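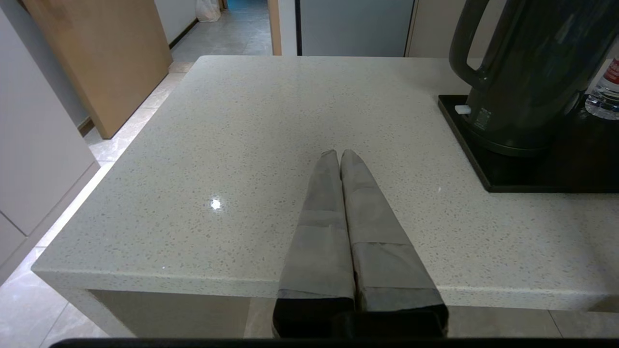

We have been in the new place for a few weeks and I have finally stopped moving things round the kitchen. Most of the moving concerned the kettle.

In the old flat it lived beside the cooker, as that was where the socket was. Every morning two of us stood in the same square metre trying to make tea and fry eggs. This time I wanted it well out of the way, so it has gone on the stone worktop, over to one side, on a black tray. Anything to do with hot drinks happens there now, and the cooker is left to whoever is cooking.

The tray was my mother's idea. I thought it would be one more thing to wipe, and it is, but the drips stay on it and the worktop stays clear. The speckled pattern is good at hiding crumbs, a bit too good - I run my hand over it before rolling out pastry and there is always something.

Ruben Boersma came by in May to drop off a drill and asked why there was so much bare counter. I told him that was the point. He has a toaster, a bread bin, a blender and a knife block along his, and chops vegetables on a board balanced over the sink.

I do still put bottles of water down next to the kettle and forget them. I don't count that as clutter, though others in the house do.

Descaling is every 4 weeks here, as the water in Wendmont is much harder than we were used to. I use white vinegar and cold water in equal parts, bring it to the boil, leave it for an hour, then rinse it twice and boil one lot of plain water to throw away. The first cup afterwards still tastes faintly of chips.

Next job is the cupboard under the sink, which has a slow leak and a door that won't shut.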